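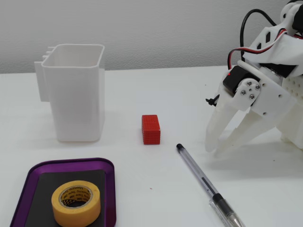

A white plastic container, a purple tray and a roll of masking tape on a white tabletop.

The small things of working life rarely have a place of their own. At the Gilatport offices of Durrani, a survey of shared desks recorded 2,591 loose items across 105 workstations, most of them pens, tape and clips.

The organisation has since adopted the Pamier method, which assigns each desk one upright container and one shallow tray. Pens are stored standing. Tape lies flat in the tray, where its colour makes it easy to find – a modest change, but one that staff have welcomed.

Seventeen teams have completed the program to date. A further 11, all based at the Prerkberg centre, will begin in June.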